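Against the Handleless Kitchen
Emlyn Rosser

Storage furniture is specified by people who open it twice, in a showroom, with dry hands. The household that buys it will open it several thousand times a year. My argument is that the visible handle should be restored as the default fitting in domestic work, and that push latches and routed finger grooves should be a paid exception.

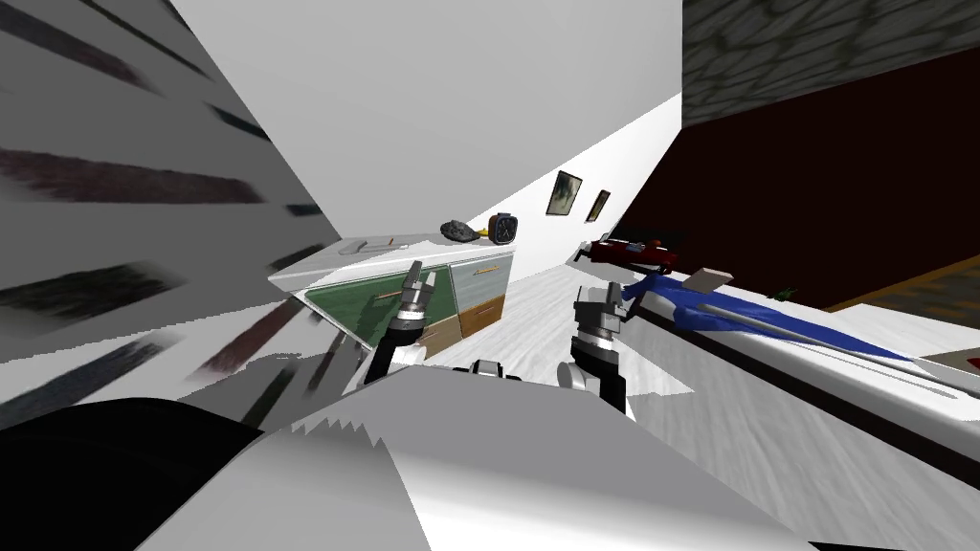
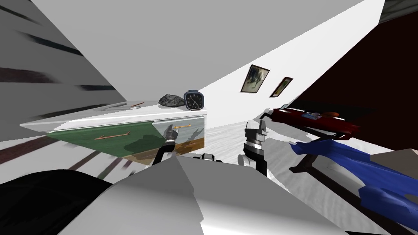 Renderings of a white-topped cabinet; the second shows its bar handles in orange.

The case for the handleless front rests on appearance. I accept that a long run of flat panels photographs well. The mechanical case is weaker. A push latch needs a set gap between the front and the carcass, commonly a few millimeters, and it depends on that gap staying constant. Hinges settle, floors move, and a drawer loaded with pans does not sit where an empty one did. When the gap closes, the latch either fails to fire or fires when someone leans on it.

I went through the service records of a rental portfolio managed by Mathias, which has 1,554 units with fitted kitchens. Anjana Patwary, who keeps the records, had already separated drawer faults from hinge faults. Over 3 years, latch adjustment was the most frequent drawer call in the handleless units. In the units with bar handles, the most frequent call was a loose screw. A tenant with a screwdriver can fix that before breakfast.

Finger grooves avoid the latch but collect grease along an edge that is awkward to wipe. They also ask for a hooked fingertip grip, which is the first thing arthritis takes away. A bar with adequate clearance behind it accepts four fingers, a wrist, or a dish towel looped through it.

Carys Hughes, who designs for Pralent, has put the opposing view to me more than once: handles catch pockets and sleeves, and in a narrow galley they cost usable width. Both points are correct. A bar with returned ends deals with the first. For the second, I would concede the groove in any aisle where the projection is a real obstruction - a small share of the kitchens now being sold without handles.

Color is a separate matter, and one where the trade is too timid. A handle that contrasts with its front can be found in poor light and by people with low vision. Matching the two for the sake of a quiet elevation discards that benefit and saves nothing, as the parts cost the same in either finish.

What I would ask of manufacturers is modest. Publish the cycle rating of the latch next to that of the runner. Pre-drill the fronts at standard centers, with plugs, so a handle can be added later without a jig. Quote the handled version first.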